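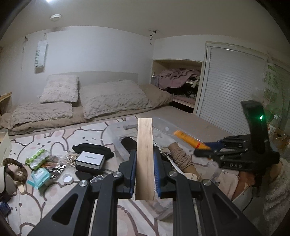 To: Adwood and Bastumstead Allotments list
Subject: Re: Water butts, blight and the July order

Replying to the message from plot 13 below, with my answers first and the original underneath.

On the water: the trough at the Adwood end was turned off because the ball valve was sticking and the overflow was running into the lane. The parish has fitted a new valve and it went back on yesterday at 8 in the morning. The Bastumstead trough was never off, so if yours was dry it was probably the stopcock by the lower gate, which gets knocked when people wheel barrows past. Quarter turn anticlockwise and it should run. Please don't force it, the spindle is old.

Hosepipes are still not allowed on the troughs. The rule is in the tenancy agreement and I can't change it. You can siphon from your own butt with whatever you like.

On blight: I have seen it on two plots at the top, on maincrop potatoes only. Brown patches on the leaves with a pale edge, and white fuzz underneath if you look early in the day. If you have it, cut the haulms down to the ground, take them away and leave the tubers where they are for a fortnight before lifting. Don't put the tops on the shared heap. The heap doesn't get hot enough and we had the same trouble from it two years ago. My own tomatoes are under cover and clean so far, but I have taken the lower leaves off and I water at the base.

On the bulk order: we go through Kubiak again. The price for the composted bark has gone up, the manure is the same as last year. They need an order of 70 bags to deliver without a charge and we are short of that by 8. If anyone wants to add to their order, reply to me off the list with your plot number by Saturday. Bags will be dropped by the main gate and you move your own. Last time several were still sitting there a month later and the grass underneath died off.

I am not ordering the Skidora netting this year. Two people had it and both said the mesh was too wide for cabbage whites. I went back to the finer stuff, held up on hoops made from old water pipe, and it has kept them out. The edges have to be weighed down all the way round.

The path between plots 5 and 6 is nobody's in the agreement, as far as I can find, so it would help if both sides cut to the middle. The association strimmer is in the shed if you need it. Fuel is not provided.

Regards,
Site secretary

> Hello all,
>
> Does anyone know what is happening with the water? I went down
> on two evenings and got nothing out of the Adwood trough, then
> walked to the other one and that was dry as well. My beans won't
> last long in this.
>
> Also I heard there was blight on the top plots. Is it true, and
> do I need to dig my potatoes now? They are only the size of eggs.
>
> Last thing, is there still time to get in on the manure? I would
> take 5 bags, or more if it helps with the delivery. And are we
> getting the netting again?
>
> Thanks
> Plot 13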